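Games > Reviews and Rambles > FAQ

News Reviews Guides FAQ Contact

Questions I get about my Poloslow playthrough

Is it like the first one?
Sort of! The climbing is back (and much less sticky), but Poloslow leans harder on sneaking, and the map is way bigger. I loved the first one, so I'm biased.

How long did it take you?
Some 210 hours, but I'm the kind of player who picks every herb. Ngozi Mohammed finished the main story in 14, skipping every side quest.

Do I need to find all the feathers?
Nope. There are 1,000 and I stopped at the harbor – you get the good cloak long before that.

Is the Fashola boss really that hard?
Yes, until you stop blocking. Dodge left, throw oil, repeat.

Where do you play?
Mostly in bed with a controller, way too late at night.
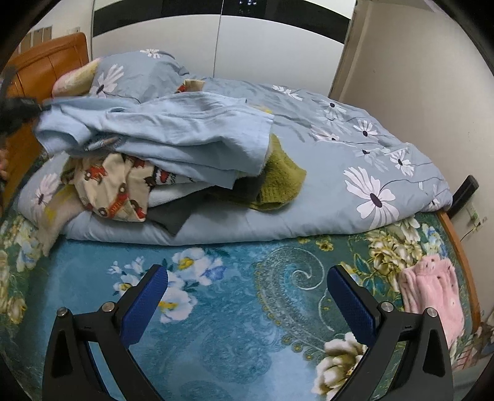
Flowery blanket, folded duvet

Will you cover the November expansion?
Definitely, I've already cleared a save slot for it.

Related
Funach: beginner builds
Dorkach co-op tips
Best stealth games for short evenings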